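Notes for label talk, 1/23/20 — Estela Ledesma

## Opening

- Say who I am. I book and manage small bands, mostly punk and garage.
- Subject is merch money on a first tour. Keep it to that.
- Pluvisico's first run: 19 shows, two vans' worth of gear in one van. They left with 513 shirts, which was too many.

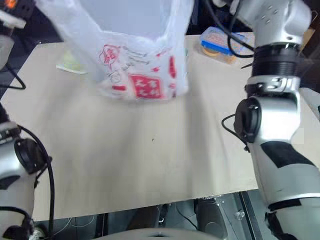 ## What sold

- Shirts first, then the Geller seven-inch. Patches barely moved.
- Black shirts in medium and large were gone by the second week. Slow down here, people write this part down.
- Zolent printed fewer sizes and reordered in August from the road. Cost more per shirt, but they came home with one box.

## Door cuts

- Some rooms take a share of merch. Read the contract before you load in.
- Herrera pays a flat fee to the house instead. Ask for that early — the night of the show is too late.

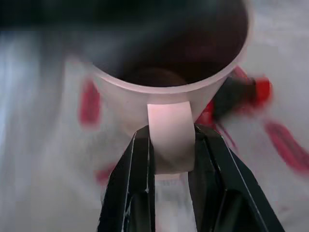

Who should work the table if the band can't afford a merch person?

Whoever isn't in the band that's playing. Trade with the opener: they cover your set, you cover theirs. Agree on the float and count it together at the end.

## Numbers to read out

- Pluvisico cleared around $700 after printing and gas.
- Put the printing bill on one line and the cuts on another. Don't mix in guarantees.

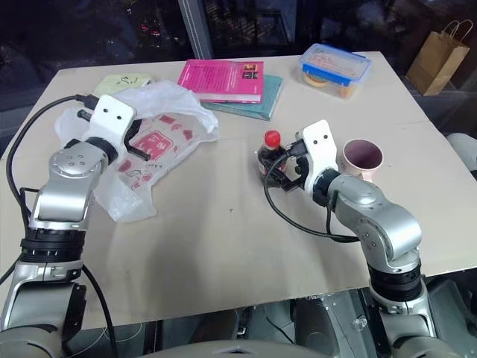
*Tabletop with a printed plastic bag*

- Take questions on vinyl last, it always runs over.
- Mention the sign-up sheet by the door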